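About us
Category: Who we are / Planning and buying
5 min read

Pukance began at a kitchen table, with a broken packing machine and a rather large bill for replacing it. We had been running a small mail-order business, we had bought the machine because a brochure said it would pay for itself, and it never got close. When we told the story to other people with small warehouses and workrooms, nearly all of them had one like it. So we started helping them work out what to buy, what to put off for a year, and what to leave well alone, and after a while that was the whole of what we did.

We look after the money side of automation for small firms. That means the budget, the plan, the quotes, the floor space, the spare parts, the electrician, and the awkward conversation about who is going to look after the thing once the installers have driven off. We don't make robots and we don't take commission from the people who do, so if the right answer for you is a better table and a second pair of hands, we will happily tell you so and send you a small invoice.

Most of our customers handle soft goods of one sort or another: scarves, bags, tea towels, umbrellas, baby clothes. Soft things are lovely to sell and a nuisance to automate. A box is the same shape every time you pick it up, while a folded umbrella has a strap that wanders and a canopy that slips about, and the next one along will have been rolled by somebody in more of a hurry. We always ask people to plan with their own stock in mind, down to the colours and the fiddly bits, and to get those in front of a gripper before they talk about price.

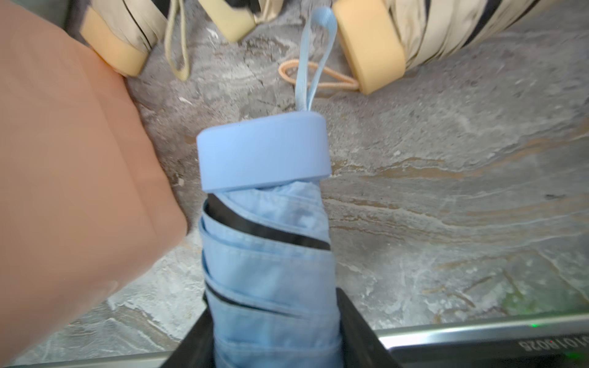 It is surprising how much a budget can change at this point. Fingers are a good example. People spend weeks comparing arms and then take whatever fingers come in the box, when a different pair might cost less than the delivery charge and make far more difference to a cloth item. We now put grippers and fingers on a line of their own in every plan, with a bit of money set aside for a second try, and we would rather you argued with us about that line than about any other.

Our planning service is called Paju, and it runs in 3 stages. We come and see how the work is done now, preferably on an ordinary, slightly untidy day. Then we write the plan, which covers the buying price and also the running costs, training, insurance, and what happens to your orders in the weeks when everything is being moved. Last of all we sit down with you and the quotes, usually with a good deal of tea, and go through them until you are comfortable with every figure or have decided to wait. Waiting is perfectly respectable. Two of our longest-standing customers spent their first year with us buying nothing at all.

For those who want to keep their own figures up to date we also have Ponda, a plain spreadsheet with notes down the side in everyday words. It has thirteen tabs, which sounds like a lot, and you can ignore most of them until you need them. The one people tell us they use most is the tab for things that were left off the original quote. Cables live there, along with mounting rails, trays, brackets, lighting, carriage, and the day's work you lose when a delivery turns up too wide for the door.

We are often asked whether to buy one arm or a pair. A pair costs more, naturally, and needs more bench, more programming time and more room for everything to swing without knocking into its neighbour. On the other hand, if your work involves steadying something while something else is done to it, a single arm may need so many clamps and fixtures that the saving disappears. We price it both ways and put the sheets side by side. 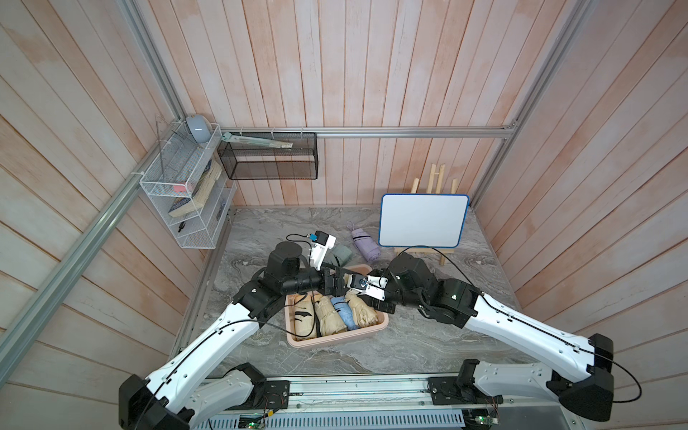

Clukero wrote to us in June to say that the second arm had been the hardest part of their plan to defend, and that they would have liked us to push them sooner on training hours, as they had allowed for the equipment very carefully and for their own people hardly at all. They added that they would still do it in the same order again, starting small and leaving the conveyor until later. We have since moved training nearer the front of the Paju plan, and we are grateful to them for being so frank about it.

If you are thinking of buying, or have been told you ought to be, do get in touch. It helps to have a rough floor plan, a few samples of what you handle, and last year's repair bills if you can bear to look at them. The first conversation is free and tends to run over.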